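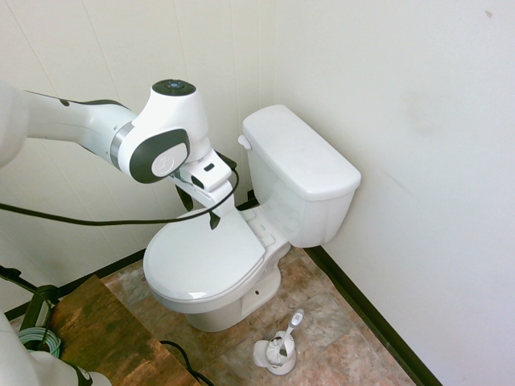

The arm over the closed lid, small bathroom, in the morning.

November, late evening

I write this while I still remember the order of things, because tomorrow Lutfa will ask me and I don't want to mix it up.

We began before nine. The task was the same as all this week: the arm goes down behind the lid, takes the lid, opens it, waits, closes it. The software from Dafis was updated in the night and Amos told me that only the planning part was changed. I believed him, and he believed the people who told him.

The first 15 runs were good. I even wrote "boring" in the notebook, which is my best mark for a robot. I drank my tea in the doorway. At run 17 the gripper came down to the back of the lid as always, with the fingers near the hinges, and then it did not stop where it should stop. It pushed. It was not fast, and I think this is why I was slow also. When a thing moves fast, the hand goes to the red button alone. When it moves slowly, you look at it and you think it has a plan.

The lid made one sound, like a dry branch. Then the arm stopped with the force error, which came too late by my feeling, and the cable for the gripper was pulled tight over the upper link. I pressed the button after that, when it was already standing still. I must be correct about this in the report. I did not stop the robot. It stopped by itself and I pressed after.

Nobody was hurt. I was outside of the tape on the floor. But Gus was in the room ten minutes before, on his knees, to wipe the tiles near the toilet, and between us we had only a spoken agreement that the robot was paused. It was paused, yes. But paused is a word on a screen. The power to the motors was on. I have thought about this the whole evening, more than about the lid.

The damage: one hinge of the lid is cracked, one finger of the gripper is bent a little, the cable has a white mark where it was rubbed. Ignacio has a second pair of fingers in the Kimonar box, so we don't need to order. The lid we must buy. He laughed and said it is the first time he will ask the office for money for a toilet seat. I laughed too but my stomach was not laughing.

After lunch Amos and I read the log together. The force limit in the file was 101. I don't know who chose such a number. Our old value was 15, and I had put it there myself in the summer. The update had brought its own settings file and wrote it over ours, and the program did not complain, for a program a number is a number. Amos was quiet for a long time. He is not a man who says sorry quickly, but he said it, and I told him that I also did not open the file before I pressed start. It takes one minute to open it. I had time for tea.

Lutfa has stopped all work in the bathroom until three things are written on paper and signed. The settings must be read aloud by two people before the first run. Motor power goes off at the switch when a person passes the tape, also for wiping a floor. And the person at the button does not hold a cup. The last one she looked at me, and she was right.

I asked if we could also run the first cycle after any update in the air, far from everything. She said to write it as number four.

On the bus I was calculating how many times this arm has opened that lid since we came here. By the counter it is over 3,000. I think this was the problem with me. In the first week I stood with my thumb on the button and my shoulders hurt at night. Now my shoulders are fine.

I called my brother but did not tell him. He would make a joke for one year.

Tomorrow: report to Lutfa before ten, photos of the hinge, ask Ignacio for the new fingers, check the cable along all its length. Buy tea, the green one is finished.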